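Meltbridge veröffentlicht kostenloses Übergangspaket für DaVinci Resolve

9. Mai 2024

Der Plugin-Anbieter Meltbridge hat sein Paket „Talis“ zum kostenlosen Download freigegeben. Es enthält 18 Übergänge und 16 Titelvorlagen für DaVinci Resolve. Die Vorlagen werden per Doppelklick installiert und erscheinen danach in der Effektbibliothek unter „Talis“. Dauer, Richtung und Weichzeichnung lassen sich im Inspektor anpassen. 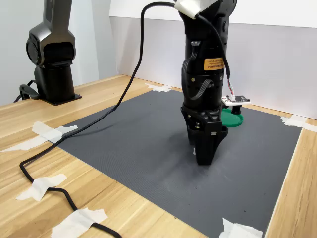
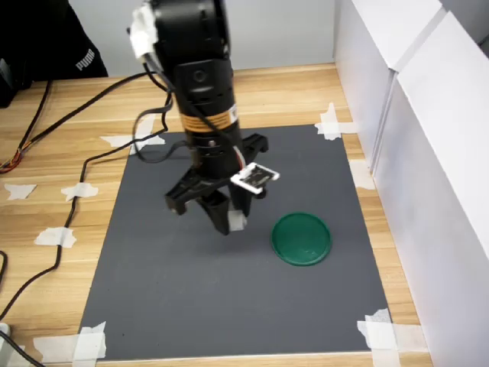
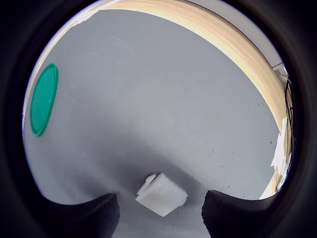
Der Download ist 41 MB groß und setzt eine Registrierung mit E-Mail-Adresse voraus. Die Nutzung in kommerziellen Projekten ist erlaubt, der Weiterverkauf der Vorlagen dagegen nicht. Wer bereits die Testversion installiert hat, sollte sie vorher löschen, da sonst drei Übergänge doppelt in der Liste stehen.

Eine Fassung für Final Cut Pro soll im August folgen. Sie entsteht zusammen mit dem Studio Bornwood, das für Meltbridge schon die Lichteffekte der Reihe „Dankwa“ umgesetzt hat. Ein Preis steht noch nicht fest.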